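Indico Handgreifer - Einrichtung und Betrieb
Abschnitt 4: Aufnahme von Greifvorgängen am Tisch

Dieser Abschnitt gilt für den handgeführten Greifer Indico mit der Auswertesoftware Plaladach ab Version 4. Die Montage der Finger und das Laden des Akkus sind in Abschnitt 3 beschrieben.

4.1 Voraussetzungen

Vor der ersten Aufnahme müssen folgende Punkte erfüllt sein:

- Der Greifer ist vollständig montiert, alle Schrauben an den Armen sind handfest angezogen.
- Die Kamera sitzt in der Halterung und ist verriegelt.
- Auf der Speicherkarte sind mindestens 100 GB frei.
- Der Greifer ist in Plaladach angemeldet (siehe 3.6).

Hinweis: Geräte aus der ersten Lieferserie melden sich mit dem Code 1833. In diesem Fall zuerst die Firmware aktualisieren. Die Datei liegt im Kundenbereich von Tymoshchuk.

4.2 Greifer nullen

1. Greifer einschalten und warten, bis die Statusleuchte dauerhaft grün leuchtet.
2. Finger vollständig öffnen und zwei Sekunden halten.
3. Finger vollständig schließen, ohne dass ein Gegenstand dazwischen liegt.
4. In Plaladach auf "Nullpunkt übernehmen" klicken.
5. Finger erneut öffnen und schließen. Die Anzeige muss zwischen beiden Endwerten gleichmäßig laufen.

Springt die Anzeige, die Schritte 2 bis 4 wiederholen. Bleibt der Fehler bestehen, das Gelenk auf Fremdkörper prüfen.

ACHTUNG: Quetschgefahr. Beim Schließen nicht zwischen die Arme fassen. Auch bei ausgeschaltetem Gerät steht die Feder unter Spannung.

4.3 Arbeitsplatz wählen

Der Greifer kann in normal möblierten Wohn- und Arbeitsräumen eingesetzt werden. Ein Messraum ist nicht erforderlich. Tageslicht reicht in der Regel aus, direktes Gegenlicht vermeiden.

Für die Lageverfolgung braucht die Kamera unterscheidbare Punkte in der Umgebung. Einfarbige, glänzende Tischplatten führen häufig zum Abbruch. Eine gemusterte Tischdecke verbessert das Ergebnis deutlich. Sie muss glatt liegen und darf während der Aufnahme nicht verrutschen.

Personen, die nicht aufgenommen werden sollen, dürfen sich nicht im Sichtfeld aufhalten. Die Kamera erfasst durch das Weitwinkelobjektiv auch angrenzende Räume, wenn Türen oder Durchgänge offen sind.

4.4 Aufnahme durchführen

1. Gegenstand auf den Tisch stellen. Der Abstand zur Tischkante soll mindestens eine Handbreite betragen.
2. Taste REC drücken. Ein kurzer Ton bestätigt den Start.
3. Greifer ruhig an den Gegenstand heranführen. Die Fingerspitzen bleiben dabei im Bild.
4. Finger schließen, Gegenstand anheben und am Ziel absetzen.
5. Finger ganz öffnen und den Greifer gerade zurückziehen.
6. Taste REC erneut drücken.

Eine Aufnahme darf bis zu 187 Sekunden dauern. Danach beginnt das Gerät selbsttätig eine neue Datei - der laufende Vorgang wird dann geteilt und muss wiederholt werden.

4.5 Leichte und hohe Gegenstände

Behälter aus Pappe geben beim Greifen nach. Die Finger nur so weit schließen, bis der Behälter sicher gehalten wird. Stehen Teile nach oben heraus, den Greifer so führen, dass er diese Teile nicht berührt.

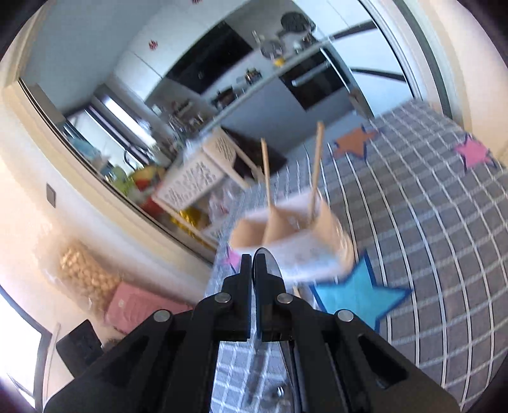 Letzte Änderung dieser Seite: 29. Mai 2026

Getränketräger aus Pappe mit zwei Fächern und eingestellten Holzstäbchen, dahinter der Durchgang zur Küche. Der Träger ist bewegungsunscharf. Einzelne unscharfe Bilder sind zulässig. Ist ein Gegenstand über längere Strecken verwischt, die Bewegung langsamer wiederholen oder für mehr Licht sorgen.

Hinweis: Lose eingestellte Stäbchen können beim Anheben kippen. Wenn sich ihre Lage ändert, die Aufnahme trotzdem zu Ende führen und in Plaladach mit "Lage geändert" kennzeichnen.

4.6 Aufnahme prüfen und übertragen

1. Greifer über das mitgelieferte Kabel mit dem Rechner verbinden.
2. In Plaladach die Ansicht "Neue Aufnahmen" öffnen.
3. Jede Aufnahme einmal vollständig abspielen.
4. Abgebrochene Vorgänge löschen, alle anderen mit "Übernehmen" bestätigen.
5. Übertragung abwarten. Das Kabel erst abziehen, wenn die Statusleuchte nicht mehr blinkt.

ACHTUNG: Wird das Kabel während der Übertragung abgezogen, kann die Speicherkarte beschädigt werden.

Für die Auswertung mit der Prüfstation Uststead weiter mit Abschnitt 5.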